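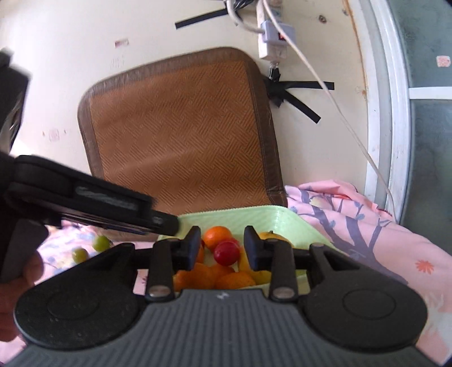

Corporate Finance for Non-Finance People
Session notes: rights offerings
Updated November 2018

These notes go with the second half of the session on raising equity. If you missed the first half, get the slides on debt covenants first, or the bit about Chege further down won't make much sense.

1. What a rights offering is

A company wants cash. It could borrow, it could sell new shares to anyone who'll have them, or it could go to the people who already own it and say: for every so many shares you hold, you may buy one more at a set price. That third route is a rights offering. The set price is nearly always below the market price, and I spend half of every term trying to stop people from calling that a gift. The shareholders own the company. If they sell themselves something cheap, they're on both sides of the deal.

2. The Lusto numbers

We used Lusto on the whiteboard and I went too fast, so let me write it out properly.

Lusto has 200 million shares out, trading at 71 cents. The board announces a one-for-four offering at 54 cents. So for every four shares you own you get the right to buy one new one.

New shares issued: 200 million divided by 4 = 50 million
Cash raised: 50 million x $0.54 = $27 million
Market value before: 200 million x $0.71 = $142 million
Market value after, in theory: $142 million + $27 million = $169 million
Shares after: 250 million
Theoretical price after: $169 million / 250 million = 67.6 cents

That last number is called the theoretical ex-rights price, and people shorten it to TERP. You can get there quicker with a small bundle: four old shares at 71 cents plus one new one at 54 cents comes to $3.38, divide by five, 67.6 cents. Same answer. Please use whichever one you can do without looking it up.

We've left out fees, and we've assumed the market thinks a dollar in Lusto's bank account is worth a dollar. Hold that thought until section 4.

3. One shareholder, three choices

Take somebody who owns 1,638 shares. Before the offering they're worth $1,162.98. A quarter of 1,638 is 409.5, and companies don't hand out half a share, so our holder gets 409 rights (Lusto rounds down, check the small print for others).

Choice A, take them up. Pay 409 x $0.54 = $220.86. Now you hold 2,047 shares at 67.6 cents, so $1,383.77. Take off what you paid in and you're at $1,162.91. You're seven cents down, and that's the lost half right.

Choice B, sell the rights. Each one should be worth 67.6 minus 54, so 13.6 cents. You collect $55.62, and your old shares are now worth $1,107.29. Total, $1,162.91 again. I ignored the broker's commission, and on a holding this small it could eat most of the $55.62 - worth remembering before you tell your uncle to sell his.

Choice C, leave the letter in the kitchen drawer. Your shares are worth $1,107.29 and you've got nothing for the rights. This is the only one of the three where you really lose money, and plenty of people pick it every single time! Some companies will sell unused rights for you and mail you whatever they fetch over the offer price. Some won't. Read the circular.

Kimutai Nyanda asked in class whether A and B are truly the same, and I gave a sloppy answer. In money terms they are. In ownership terms they aren't, because after B you own a smaller slice of a bigger company. If you care about your vote, B costs you something that doesn't show up in the sums above. 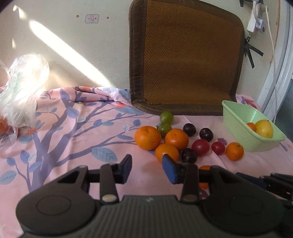

4. Why the price often lands somewhere else

Back to that assumption I asked you to hold. The theory says the price falls to 67.6 cents and sits there. In practice the market also reads the announcement as news. Why do they need $27 million? Why now?

Compare two of our case companies. Birnari raised money to buy a warehouse that already had a tenant signed up, and it printed the expected rent on page one. Its shares went a little above TERP. Chege raised money because it was about to trip a covenant on its bank loan, and said so in a footnote. Its shares went well below TERP and got uncomfortably close to the offer price. The arithmetic was nearly identical in both cases. What differed was the story, and how much people believed of it.

If the market price drops under the offer price, the rights are worthless. No sane person pays 54 cents for something on sale at 50. That's the risk an underwriter takes off the company's hands, for a fee, by promising to buy whatever is left over.

5. Deep discounts

A bigger discount makes a failed offering less likely, so the underwriter should charge less or may not be needed at all. It doesn't make existing shareholders poorer, provided they take up or sell their rights. Try it: rework Lusto raising the same $27 million at 27 cents. You'll need 100 million new shares, so it's one for two, and the TERP comes out at 56.3 cents. The price falls a lot further and the holder who acts is no worse off. The one with the kitchen drawer is a great deal worse off.

Boards still hate doing it. A low price looks desperate, and dividends per share have to be restated, which means explaining things to reporters.

6. For next time

Read the Vedari circular, at least the timetable and the section headed "Use of proceeds". Work out the TERP and the value of one right before you come in. Vedari's rights can't be sold, so choice B is gone, and I'd like you to think about who that hurts.

Bring a calculator. Phones are fine.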